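Jaime Sequeira
April 21, 2020

Okay, a little thread on oat milk, which has completely taken over my kitchen and, I'm pretty sure, my personality. Mute me now if you came for the bike posts!

I started in March when the dairy shelf was bare and the only carton left was a barista oat one from Bikow. I bought it grumbling. I finished it in two days and went back for more.

What got me was the foam. I've tried almond (splits in my coffee every time) and rice (basically sweet water), and then this stuff just poured in and stayed put. Real foam! From oats!

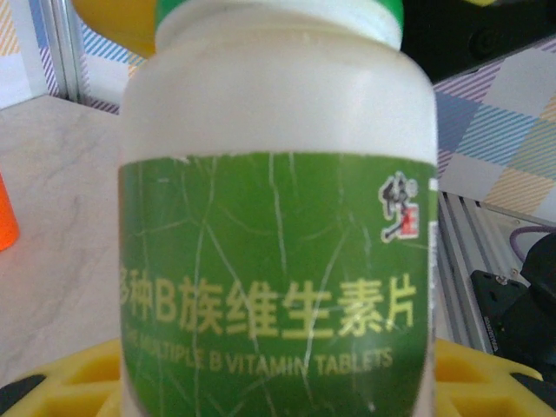

Nutrition is where I had to do some reading, since plain oats and water don't give you much calcium. Most store cartons have it added, along with D and B12, but homemade has none of that. So if you go the blender route and you've dropped dairy completely, get it somewhere else. Tofu, greens, or the plain old supplement route, a white plastic bottle with a green label and a green screw cap. And shake your carton! The calcium sinks to the bottom and stays there.

Speaking of homemade – I make it now, and it's so cheap I giggle. One cup of rolled oats, four cups of very cold water, pinch of salt, one date if you like it sweeter.
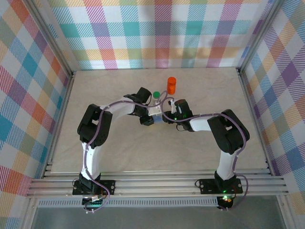 Blend it for 15 seconds and stop. I know it feels too short. I went a full minute the first time and got something you could hang wallpaper with. Oats turn slimy when they're overworked or warm, so cold water really matters.

Then strain through a clean dish towel, and don't squeeze it like you're mad at it. Let it drip. The pulp goes in pancakes at my house, or in the banana bread, and I've even put it in veggie meatballs (good, a bit soft, needed more onion).
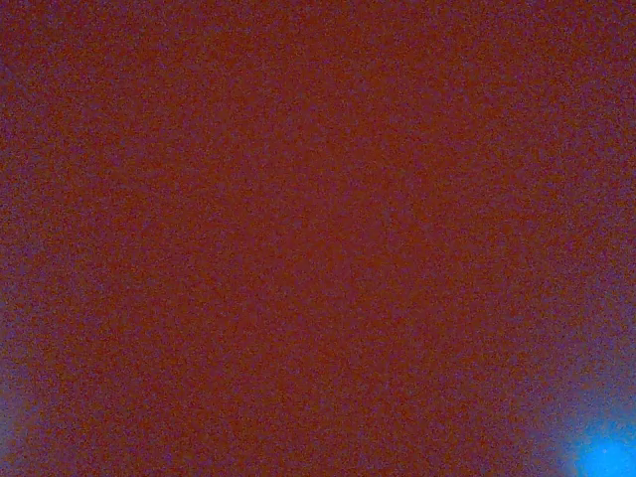
It keeps four or five days in the fridge. It'll separate, just shake it. It won't foam like the barista kind because those have a little oil in them, and I haven't cracked that part yet. A spoonful of canola got me close once and then never again, no idea why.

Cost, for those asking: my last carton from Strand was 499 cents with tax, which I remember because the cashier read it out that way. A homemade batch comes to roughly 50 cents. I love you, oats.

Things I've made with it so far, best to worst:

1. Chocolate pudding. Thick, glossy, gone before it was cold.

2. Mushroom gravy. Use the unsweetened kind, please learn from me.

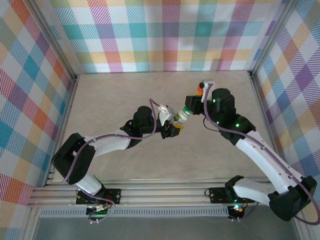 3. Mashed potatoes. Great with extra pepper.

4. Ranch dressing. We're still working on ranch dressing.

If you're near Primham, the little co-op there has rolled oats in the bulk bins again as of this morning. Next up is hemp milk – send me your ratios!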